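Pegs, holes and a brown block: a sceptical look at the Sirkier fit set

I have a drawer full of fit sets. They all promise the same thing, which is that a peg and a hole will tell you something useful about accuracy, and most of them end up telling you how good the maker's brochure writer is. The Sirkier set came to me in October by way of Trumbridge, who sell it in this country, with a leaflet claiming 3,000 insertions before the holes open up enough to matter. I have my doubts about that and will come to them.

The gallery is short. I was more interested in the shape of the pegs and how they sit in the brown block than in the pretty colours, which as far as I can tell do nothing except stop you losing the things.

Stepped pegs first. The red one stands up on its thin end quite happily, which I didn't expect with that much weight at the top. The blue has the same idea, thick flat-sided part above and narrow shaft below. 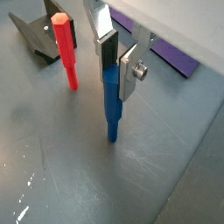

Jamie Crabtree wrote in to say that the step is the best thing about the set, as a plain peg will go in crooked and still look right, whereas a shoulder either meets the surface all the way round or it doesn't. Fair point, and I half agree. My trouble is that a shoulder also hides the hole, so you are judging the fit by the one part of it you can still see.

The leaflet calls the fit 'close'. Close to what, it doesn't say. I wrote to Trumbridge asking for a figure and got the leaflet back.

Now the brown piece, a flat slab with a tall block rising from it. I like this more than I wanted to. The round hole in the slab is tidy and the upright gives you something to knock into if your approach is careless. Whether a real job would ever put a wall just there is another matter - I have never met one that did.

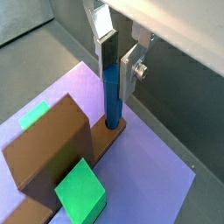
Picture: Ritilau workshop pages. Please ask before using elsewhere.

The colour match between the slab and the upright is good, for what that's worth. The green block with the sloping top is nicer than anything else in the set and the leaflet gives it a single line, under 'other shapes'. I would have liked a whole page on it and less about the 3,000.

On that number. Babaei used to print one just like it for their older set, and mine was sloppy long before it got there. I kept a tally that time and stopped at 2,289, when a peg would rock from side to side with a finger on it. Perhaps Sirkier's plastic is better. Perhaps they measured it on a good day. I'm keeping a tally again and will put it up when there is something to report.

Last one, with the six-sided top of the blue peg showing clearly. Flat sides are easier to grip than a round peg and easier to line up by eye, so be a little wary of anyone who boasts of good results with these and then talks as if round stock would go just as well.

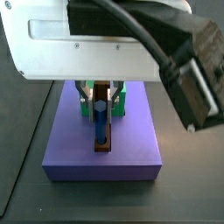

Blue hexagonal peg, lower end in the round hole of the brown block.

Trumbridge want 25 pounds for a spare slab, and 2 is the smallest number they will send. I haven't ordered any. If the holes last as long as the leaflet says, I shan't need to.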